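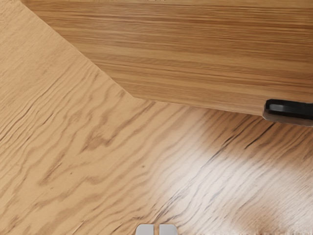
밝은 참나무 빛깔의 나뭇결

소나세로(Sonasero)를 소개합니다

소나세로는 정치와 언론이 시민단체를 다루는 방식을 꾸준히 읽고 기록하는 작은 매체입니다. 두르남빌(Durnamville) 시의회가 어느 가을 예산안을 통과시키던 무렵, 지역 신문 세 곳이 같은 주민단체를 두고 서로 전혀 다른 이야기를 썼습니다. 한 곳은 야당의 외곽 조직이라고 했고, 한 곳은 종교 모임이라고 했고, 나머지 한 곳은 이름조차 틀리게 적었지요. 그 기사들을 나란히 펼쳐 놓고 밤늦게까지 이야기하던 사람들이 소나세로를 시작했습니다.

처음에는 이메일로 보내는 소식지였습니다. 첫 호를 받아 본 분은 115명이었는데, 답장이 정말 많이 왔어요! 자기 동네 단체도 다뤄 달라는 편지, 우리가 회칙을 잘못 읽었다고 조목조목 짚어 준 편지도 있었습니다. 그 지적은 다음 호 첫머리에 그대로 실었고, 정정 기사를 맨 앞에 두는 습관은 지금도 이어지고 있습니다.

무엇을 하나요

우리는 단체의 회칙과 총회 회의록, 회보를 먼저 읽습니다. 그다음에 회원을 만나고, 비판하는 쪽도 만납니다. 선거철에만 찾아가면 무슨 말을 들어도 선거 이야기로 들리기 마련이라, 되도록 선거가 없는 달에 취재를 갑니다. 장학 사업이나 마을 도서관, 새벽 체조 모임 같은 활동을 따라다니다 보면 (체조는 저희도 같이 합니다) 그 단체가 무엇을 믿는지 조금씩 들리기 시작합니다.

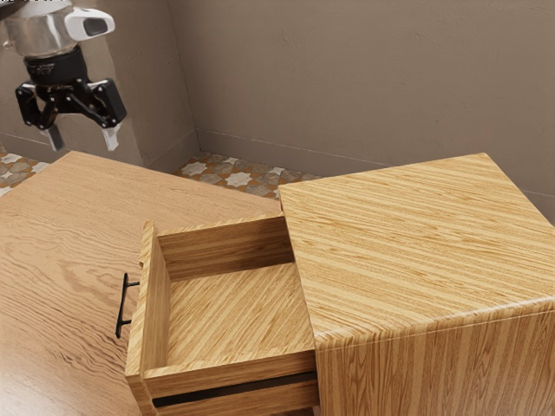
그렇게 모은 문서가 어느새 1,581건입니다. 모두 자료실에서 무료로 볼 수 있고, 원문과 번역문을 나란히 실어 두었습니다. 번역이 어색한 곳을 발견하시면 꼭 알려 주세요. 지난 9월에는 독자 한 분이 총회 결의문 한 건의 오역을 찾아 주셔서 관련 해설까지 새로 썼습니다.

사람들

편집장 나탈리 페르묄런(Nathalie Vermeulen)은 지방의회 출입기자로 오래 일했습니다. 회의록 읽기를 진심으로 좋아해서, 부록과 별표까지 다 읽은 뒤에야 기사를 내보냅니다. 자료실은 리번 페르브뤼헌(Lieven Verbruggen)이 맡고 있습니다. 오래된 회보를 구하러 헌책방을 도는 일도 그의 몫이에요. 여기에 여러 지역의 필자 21명이 글을 보탭니다. 정당 당원인 필자는 글 끝에 당적을 밝힙니다.

비달(Vidal) 강좌

해마다 겨울에는 비달 강좌를 엽니다. 결의문 한 편을 골라 여섯 주 동안 함께 읽는 모임인데, 지금까지 거의 400명이 다녀가셨습니다. 생각이 정반대인 분들이 한 문장을 두고 두 시간씩 토론하는 모습을 보면 저희도 힘이 납니다. 예비지식은 없어도 괜찮습니다.
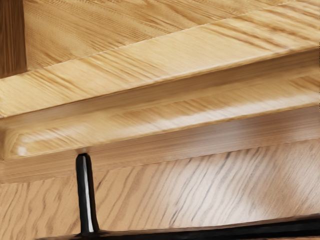

짙은 갈색 나무 기둥과 밝은 나무 상판

후원과 연락

운영비는 독자 구독료와 강좌 수강료로 마련합니다. 정당과 후보자의 후원은 받지 않으며, 수입과 지출 내역은 해마다 봄호에 싣습니다. 제보와 반론은 편집부로 보내 주세요. 반론은 길이를 줄이지 않고 싣고, 답장은 늦어도 꼭 드립니다.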